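Taking up the viola again

2021-10-20

I played the viola from the age of 11 until I left school, and then I did not play it for 18 years. The case moved house with me each time and went on top of whichever wardrobe was tallest. In September I took it down and joined an amateur orchestra, and a few people have asked how it has gone, so I am writing it up.

The orchestra is the Andineck Sinfonia. It rehearses in a school hall in Andineck, a short bus ride from me, and it does not audition string players. Wind players have to wait for a place. Violas do not have to wait for anything, and when I wrote to ask whether there was room the reply came back within the hour.

Before that I had to get the instrument working. Two of the strings had gone slack and the C string had unwound itself near the nut. The bridge had stayed up, luckily, and the soundpost was where it should be. I took it to Gwilliam, the string repair shop behind the market, expecting to be told it wasn't worth doing. They kept it for a week. It came back with new strings, a planed fingerboard, two pegs refitted and a small open seam on the lower bout glued shut. The bow needed a full rehair. I had assumed I could get away with the old hair and was shown, politely, that most of it had come away at the frog.

The bill was more than I had hoped and less than a new student viola. I also bought a shoulder rest, as the sponge I used at school had turned to crumbs in the case.

The first fortnight at home was discouraging. I could still read alto clef, which surprised me, and my bowing arm remembered more or less what it was meant to do. The left hand was the trouble. My fourth finger was weak and flat, every time, and anything above third position was a guess. I had also forgotten how much holding a viola hurts if you haven't done it for a while. I got a pain under the left shoulder blade after ten minutes, and I stopped when it started, which meant a lot of ten-minute sessions.

What I did in those sessions was dull. Long bows on open strings in front of the hall mirror, a scale of C over two octaves, then a scale of D, then a page from the old study book. I left vibrato alone until the tuning was better. By the end of the second week I could manage half an hour, and I had stopped hearing complaints from the other side of the house, although that may only have been tact.

The first rehearsal was on a wet evening and I got there too early. I helped put out chairs. There are 4 violas including me, so there is no hiding place at the back as there would be in the violins. I was put on the second desk, on the inside, which makes me the one who turns the pages. I had forgotten that the inside player turns, and in the first movement we both sat waiting for it to happen. 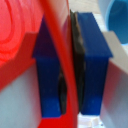 Do you need to be able to play the whole part before the first rehearsal? Playing about half of it is enough to begin with, provided you can count through the rest and come back in at the right bar.

I wish I had known that beforehand, as I spent the whole afternoon in a state about the semiquavers in the finale. When we reached them the tempo was well under what I had feared, and half the section was leaving notes out anyway. The player next to me played the first note of each group and nothing else. I copied that, and it sounded fine from where we sat.

The programme for the winter concert is Schubert's Unfinished, a Haydn symphony and a short overture. The Schubert is harder for us than it looks. There is a long stretch of syncopated chords under the cello tune in the first movement, and the notes themselves are easy, but keeping them light and exactly off the beat for that long is tiring. I came in on the beat more than once. The conductor made us clap it, which I hadn't done since school, and it did help.

The Haydn I like very much. The viola part has a proper conversation with the second violins in the slow movement and then goes back to repeated quavers for most of the minuet. I have been practising the slow movement more than it needs and the minuet less.

Some practical things, for anyone else thinking of doing this.

Take your own pencil. I took a pen the first week and was given a look. The parts are hired and have to go back clean.

Take a folding stand even if they say there are stands. The hall has them, but several won't stay up, and a stand that sinks slowly through a symphony is hard to ignore. Mine is a Greker and came from a charity shop. It is heavy, but the height stays where I put it.

If you use a practice app, turn off the part that scores you. I tried one called Curna, mostly for the metronome and the drone note, and both are good. It also listens to your scales and marks them, and it has a running total. Mine reached 538 before I looked up what the total was for and found that I did not care. The drone is the useful bit. Playing a slow scale over a held note has done more for my tuning than anything else I have tried this autumn.

Eat before you go. Rehearsals run from half past seven until nearly ten with a short break, and there are biscuits but they go quickly.

Sort out ear protection if you will be sitting in front of the brass. I am in front of the trombones. They don't play for long stretches, but when they do it is straight into the back of my head. I have a cheap pair of filtered plugs and wear one, on the right, taking it out for the quiet passages.

I have now been to every rehearsal but one, which I missed with a cold. My playing is still worse than it was at seventeen. Fast passages are untidy and my sound is thin on the C string, which is a shame on a viola. I am a better orchestral player than I was then, though. I watch the front desk now, and I listen to what the cellos are doing, and I know roughly where we are even in the pieces I can't play. At school I mostly had my eyes on the page and hoped.

The cost so far, apart from the repair, has been the subscription, which is paid termly, and the bus. I haven't bought concert clothes yet. The rule is all black with long sleeves, and I have the trousers.

I have thought about lessons. There is a teacher in the next town who takes adults, and she has a gap after Christmas. I would like some help with shifting, and somebody to look at my left thumb, which creeps up over the neck when I am nervous. I will probably book a short run of lessons and see how I get on.

The concert is in the church across from the school. I am told it is cold and that the chairs go on a slope, so everything slides forward. We have one rehearsal in there on the afternoon itself. Before then I need to learn the last page of the Haydn, and I have to find out whether Gwilliam can do anything about the A peg, which has started slipping again now the heating is on.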